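Wakel Pauses Tidy-Up Trials After Robot Loses Its Sense of Level

Wednesday, October 19, 2022

Folks who have been following the household robot work at Wakel will have to wait a little longer for the next round of results. The company has put its tidy-up trials on hold after a fault left its two-armed robot, Marty, convinced that the floor was somewhere it was not.

The trouble showed up in the simulated rooms where Marty does all of its practicing before it is allowed anywhere near a real home. Wendy Dobson, who leads the testing group, told us that the team had set up a long batch of 1,000 practice runs in September and was feeling pretty good about how things were going. The first 500 went by without anything worth writing down. Then the arms began stopping in odd places — beside a shelf instead of over it, or a good hand's width under the thing they were supposed to pick up.

"At first we blamed the grippers, and I feel a little bad about that now, since the grippers were doing just what they were told," Dobson said. "We spent the better part of a week going over them joint by joint, and they were fine."

The real culprit was the part of the software that tells the robot which way is up. It comes from a package called Tomard, which Wakel brought in over the summer to keep the robot's idea of its own posture matched to the room around it. When two updates arrived at nearly the same moment, the software would sometimes keep the older one and throw out the newer one. The mistake was small each time, but it built up over a long session, and nothing in the program was set to notice. 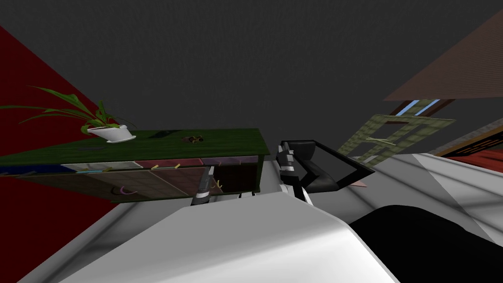

Marty's two arms reach toward a low cabinet in one of the simulated rooms, with the whole room on a slant.

In all, 108 runs were marked as faulty. Most of them simply ended with the job unfinished, and that was that. The ones that worried the team were the 8 in which an arm pushed into a piece of furniture and kept on pushing, because as far as the robot could tell there was nothing there to push against. No one was hurt, of course, and no real furniture was involved, but Dobson was quick to say that she does not find that part very comforting.

"You do this work in simulation so you can find the bad day early," she said. "Well, we found it. If that had been a real living room with somebody's grandmother in the next chair, we would be having a very different talk, and I would rather have this one."

There is also the matter of the safety stop. Marty is meant to freeze when the force on either arm climbs past a set limit, and in most of the faulty runs it did. In the 8 more serious ones the stop came late. The team has traced that delay to the same software, because the limit was being worked out from the posture reading, and a wrong reading made the force look smaller than it was. Dobson's group is now splitting the two apart, so that the stop will work from the arm's own sensors and pay no attention at all to what the rest of the robot believes about the room.

A second check is being added as well. Before each reach, the robot will compare its idea of level with the floor it can see, and if the two don't agree it will lower its arms and wait for a person to have a look. It will slow things down some, and there has been a bit of friendly grumbling about that in the office, but the change is staying.

The hold also affects Dremell, the planned test apartment where Marty was due to begin handling real objects this fall. The rooms there are painted and furnished, and the cabinets have been stocked with plastic dishes and old toys that staff members brought from home. For now they will sit and gather a little dust.

Wakel has not given a new start date. Dobson said the full batch will be run again from the beginning, with the faulty runs repeated under the same conditions, and that Marty will not move over to Dremell until she has gone through the late stops herself. Families who signed up to visit the apartment will keep their places on the list and will get a letter once the schedule is settled.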